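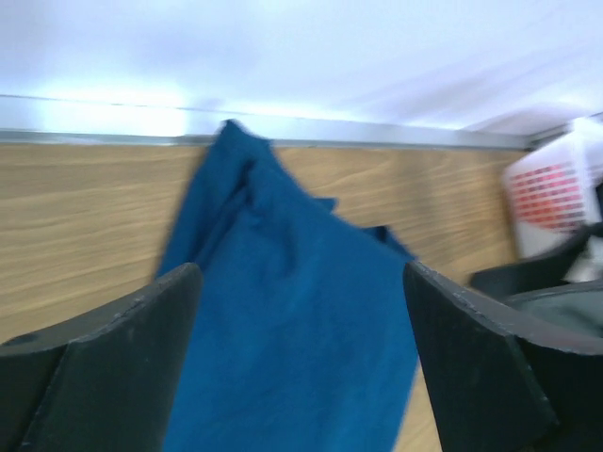

How do you fold a blue cloth so the corners don't show? According to my aunt, you lay it out flat, bring the two sides to the middle, and tuck whatever is left underneath before anyone walks in.

Home | Stories | Serkville Shorts | Submit | Log in

I learned that at her kitchen table in Serkville the June I turned twelve, and I have never once gotten it right. She folded for the Abbasi, the banquet hall out on the Zaltow road, and they paid her by the piece. 294 napkins for a small wedding, 500 for a big one! She'd do them in front of the radio with her shoes off (she never looked down, not even for the tricky part at the point) and they came out like little sails, every one of them.

Mine came out like laundry.

So you can imagine how I felt that Sunday when the phone rang and it was Pejman Hosseinzadeh from the hall, wanting 36 more by four o'clock. My aunt was at the dentist with half her face numb. I was sixteen by then and I had a mouth on me, and I said sure, we'll have them ready, no problem at all.

I had a problem by the second napkin. The top kept bunching up, and every time I smoothed it down another corner slid out the side, and then I'd push that one back in and the point would go crooked. I ironed one. I ironed it again. I said a word my aunt thinks I don't know.

Pejman came to the door himself at ten to four, in a tie, sweating. He picked one up off the pile and turned it over and a corner flopped out and hung there.

"What's this one supposed to be?" he said.

"A Stultetti," I said. I don't know where it came from, I swear, it just fell out of my mouth. "It's the new fold. It's meant to look relaxed."

He thought about that for a good long while. Then he put all of them in the box and carried it out to his van, and on Tuesday my aunt got a call asking if she could please do the next wedding in the Stultetti.

She made me teach her. It took her all evening to do it badly enough.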